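Bathroom tips, the robot months

Some of you have asked how the Telari is getting on, so I'll fold that into the bathroom tips this time and save myself a page. For anyone new here, Telari is the home help service I signed up for in the spring. A two-armed robot comes to the house with a person along to mind it, they do the room you've booked, and off they go again. We pay $70 a visit and I book the bathroom most often, as that's the room I like least.

I should say before anything else that most of what follows works just as well if you do your own cleaning. I did mine for years with a rag and a radio, and half of these tips came from those days.

Clear the floor first

Whoever is doing the work, person or machine, start with the floor bare. Bath mat out, scale out, hamper out, and that stack of magazines out too (you know the one). I used to clean around things and then wonder why there was always a fuzzy gray line where the mat had been. The Telari needs a good clear lane beside the tub, and once I got in the habit of giving it one I found my own mopping went twice as fast.
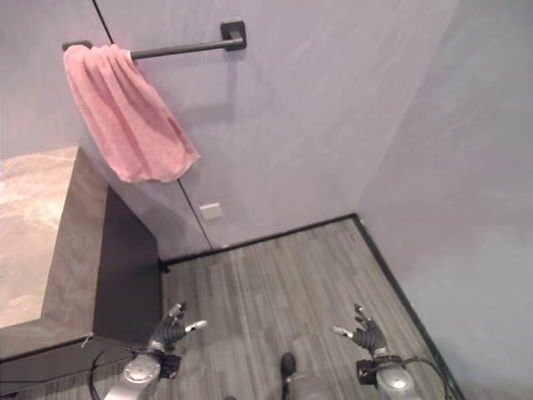

Towels are my real subject this month, and I have opinions! Wash new ones twice before you use them, skip the fabric softener altogether, and put half a cup of white vinegar in the rinse if they've gone stiff. Then think about how you hang them. A thick terry towel folded over one end of the bar, all bunched together the way the pink one is, will take a good deal longer to dry than the same towel opened out along the whole rod. Spread it flat, with as few folds as you can manage, and leave the door open after baths. If you have two people and one bar, put up a second bar - don't double up.

On the Telari and towels, I'd call it a fair helper and a slow one. When I timed it in July it took 22 minutes to fold a small load of hand towels, and I could have done that during the weather report. But they were good square folds, and I was out on the porch with my coffee, so I can't complain much.

Wiping down a stone-look ledge

Go easy on anything with marble veining in it, real or not. Vinegar is lovely in the wash and terrible on real marble, so please don't carry the bottle from one to the other. Warm water with a small squirt of dish soap, a soft cloth, a second pass with plain water, then dry it. The drying is the part people skip, and it's what keeps those cloudy rings away. I buy plain cotton cloths from Girard, a pack of 100, and they've lasted me so long that I've stopped buying paper towels for that room.

Matte black fixtures are another matter. They show every drop if your water is hard like ours. No scrub pads and no powders, only a damp cloth and then a dry one, every evening if you can stand it.

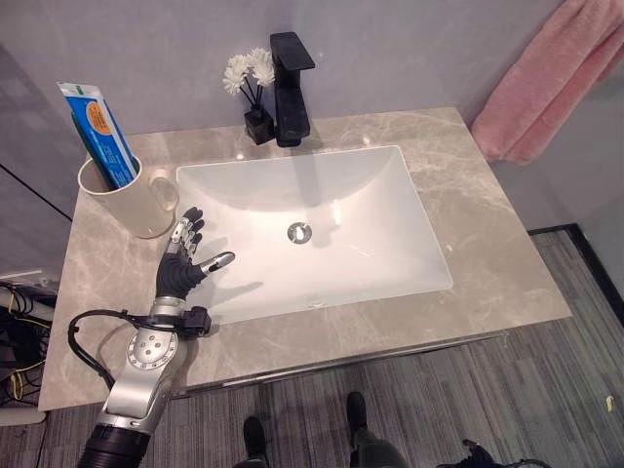

Now, what it costs, as that's the question I get most. Telari also sells a season plan for $1260, paid up front, which covers two visits a month for nine months and keeps your time slot. That comes to the same $70 a visit, so you're paying for the slot and nothing more. I pay as I go. Guangming Fang, who reads this page and wrote me a very kind letter, took the season plan and likes having his Saturday mornings settled. He also tried Arkska before that and found their booking line hard to get through on, though he thought the work itself was fine.

A few things I'd tell anybody booking a first visit. Show the minder where things live, and be particular about it. Put away anything you'd cry over. Leave out your own cleaner with the label showing, and say plainly which surfaces it's for. And ask for the same minder each time if you can, it saves a lot of repeating yourself.

Next month is drawers and shelf liner. I have a roll of the Plila kind to try, and so far it curls.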